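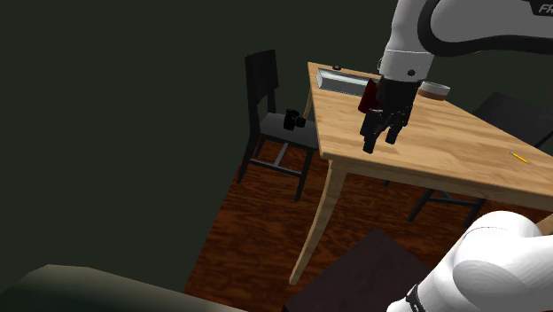
Week 5 is on fare inspectors and what happens when a passenger complains about one. Most complaints come down to a short moment of contact: a hand on an arm, a bag strap held or let go, a foot in a doorway. Written accounts differ on that moment, so reviewers lean heavily on video, and a single view often settles less than they expect. Take the small dark red block next to the black gripper. From this side it could be held, or it could just be sitting beside the fingers, and two fair-minded people could write it down differently. Keep that in mind when you read the Wekell file, where the finding rests on one still from a tram camera.

Background to the Wekell file

Wekell runs its own trams and buses. Inspectors are council employees, not police. At the time of the file there were 18 of them, working in pairs. Under the local by-law they can ask for a ticket, ask for a name and address, issue a fine, and direct a person to leave the vehicle. They can't search anyone. The by-law says they may use "reasonable steps" to prevent a person leaving before details are given, and does not define the phrase.

Over 12 months the council received 132 complaints about inspectors. Most were about the fine itself or about rudeness. A smaller group alleged physical force, and these are the ones we will deal with in the tutorial.

The stop at Badow Street

Necati Özkan was stopped getting off a tram at Badow Street in the evening peak. He had a valid concession ticket but not the card that goes with it. He says an inspector took hold of his jacket as he stepped down. The inspector, Fletcher Katene, says he put an arm across the door and Mr Özkan walked into it. The second inspector was at the other end of the tram. One passenger gave a statement three weeks later and said she heard shouting but had her back turned.

The council's internal reviewer found the complaint "not substantiated". Read the decision closely. It doesn't say the event did not occur. It says the evidence was not enough to find that it did. Students mix these up every year in the essay. 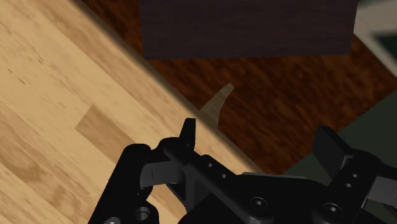
The reviewer also treated the two accounts unevenly. Mr Özkan's was tested against the still. Mr Katene's was accepted where the still was silent. There is no rule that an officer's account carries more weight because of the job, though in practice it often gets it. The Karakaya report, which is in the reader, covers this at page 490 of the bundle.

Points to have ready for the tutorial

Who employs the reviewer, and who can overturn the finding?
Should "reasonable steps" include any physical contact over an unpaid fare?
What would you have asked the second inspector?

Reading: the Wekell by-law (part 3 only), the reviewer's decision, and the Karakaya report. The Plornico chapter is optional, but it will help anyone writing on oversight. Bring the decision in hard copy, as we will be marking it up.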